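暮らしの知恵 > からだの手入れ > 足とふくらはぎ
最終更新:9月

座る仕事の人のための、足の手入れの工夫

文:ミッケル・ゾエガ(Mikkel Zoëga)

夕方の5時ごろ、靴が朝より小さく感じられる方は多いと思います。私もその一人です。私はTollixという会社の事務所で、1日8時間ほど机に向かっております。故郷のTrukilskaでは父の畑を手伝っておりましたから、足がむくむという言葉の意味を、日本語でも母語でも、大人になるまで知りませんでした。このページには、私が家と職場で試して、今も続けていることを書きます。医者の書いた文章ではありませんので、その点はご承知おきください。

椅子の高さを直す

最初に直したのは椅子の高さでした。高すぎる椅子に座りますと、かかとが浮き、太ももの裏が座面のふちに押されます。足の裏全体が床に着く高さまで下げてください。机が高くて椅子を下げられない場合は、足の下に台を置きます。私は古い電話帳を二冊重ね、ひもで十字に縛って使っています。見た目はよくありませんが、すべりにくく、足を置く角度も自由に変えられます。

座面の奥まで腰を入れたとき、膝の裏と座面のあいだに指が何本か入るくらいの余裕を残します。膝の裏が座面に当たる場合は、背中に硬めのクッションを入れると、体が前に出てちょうどよくなります。柔らかいクッションは、私の場合は昼までにつぶれてしまいました。

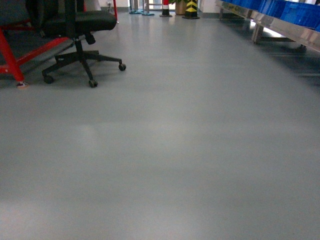

事務用の椅子と床

足を組む癖は、なかなか直りません。私は「組んではいけない」と考えるのをやめまして、組んだことに気がついたら立つ、という決まりにしました。立ったついでに水をくみに行ったり、窓を開けたりします。

座ったままの運動

かかとを上げて、下ろす。次につま先を上げて、下ろす。これを10回ずつ行います。電話を待っているとき、画面が開くのを待っているときが適しています。ふくらはぎの筋肉は、縮むときに血を上のほうへ押し返す働きをするそうで、長く動かさないでいると水分が足首のあたりにたまりやすくなります。

速さは必要ありません。私は初めのころ張り切って、1日に100回を超える数をこなし、翌朝に階段を下りるのが大変つらかったです。同僚のマレド・ハウエルズ(Mared Howells)さんは、お湯を沸かすあいだ台所で立ったまま同じ運動をしているそうです。流し台のふちに軽く手を添えると、体が揺れません。

靴下について

足首のゴムがきつい靴下は、脱いだあとに深い跡が残ります。新しいものがきついときは、洗う前に、靴下の口を厚紙の筒や空き箱にかぶせて一晩置いてください。少しだけゆるくなります。アイロンの蒸気を当てる方法も聞きましたが、私は一足だめにしましたので、お勧めいたしません。

医療用の着圧靴下は、きつければよいというものとは違います。糖尿病のある方、足の血のめぐりについて何か言われたことのある方は、買う前に医師か薬剤師に聞いてください。寝るときにもはいてよい品と、昼だけの品がありますから、箱の説明も読む必要があります。
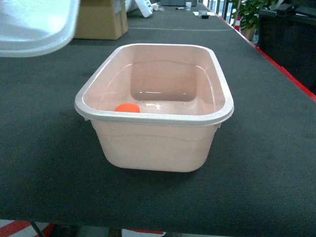
靴下の洗い方も、足の肌に関係いたします。裏返して洗うと、指のあいだから出た皮膚の粉や汗がよく落ちます。柔軟剤は入れすぎますと、汗を吸わなくなるように感じます。私は使う量を半分に減らして、困ったことがありません。干すときはつま先を下にするか、はき口を下にするか、家庭によって意見が分かれるようです。うちでは、洗濯ばさみの跡がゴムに付くのを避けて、つま先のほうを挟んでいます。

家に帰ってからの足湯

お湯はぬるめから始めて、足首の少し上まで入れます。熱いお湯が好きな方でも、手を入れて「もう少し熱くてもよい」と思う程度で十分です。足の感覚が鈍い方は、必ず手か温度計で確かめてください。自分では気がつかないやけどが怖いです。

香りのために、私はみかんの皮を干したものを布袋に入れます。皮はよく洗ってから干します。袋の口はしっかり結んでください。一度、袋が開いてしまい、細かい皮を拾うのに足湯より長い時間がかかりました。肌が赤くなる方は、お湯だけになさってください。

終わりましたら、指のあいだまで布を入れてふきます。ここに水気が残ると、皮がふやけてかゆくなります。かかとが硬い方は、ふいた直後に保湿クリームを薄く塗り、そのまま綿の靴下をはくとよいです。指のあいだには塗りません。

寝る前

あおむけになり、ふくらはぎの下に畳んだ毛布を入れて、足を心臓より少し高くします。座布団なら2枚で足りました。かかとだけを載せると膝の裏がつっぱって痛くなりますので、膝から下を全体に支える形にします。本を読むのにちょうどよい時間ですが、私はいつも数ページで眠ってしまい、毛布は朝になると床に落ちています。

塩と水分

むくむからといって水を飲まないのは、よい考えではないそうです。私の家では水を減らす代わりに、漬物の小皿を小さいものに替えました。汁麺の汁も半分残すことにしています。これは少しさびしいですが、だんだん慣れました。心臓や腎臓の病気で飲む量を決められている方は、その指示に従ってください。

病院に行ったほうがよい場合

片方の足だけが急にはれた、赤くて熱い、ふくらはぎが強く痛む。このようなときは、もんだり温めたりしないで、早めに診てもらってください。息が苦しい、胸が痛いという症状もあれば、すぐに救急に連絡します。両足であっても、朝になってもむくみが引かない日が続くときや、短い間に体重が増えたときは、一度相談なさるのがよいと思います。新しい薬を飲み始めてからむくむようになった方は、薬の名前を書いた紙を持って行くと話が早いです。

靴を買いに行くのは夕方がよいとよく言われますが、私の足は夕方に合わせると朝はゆるすぎました。今は夕方の足に合わせてひも靴を買い、朝はひもを強めに結び、昼食のあとで一度結び直しております。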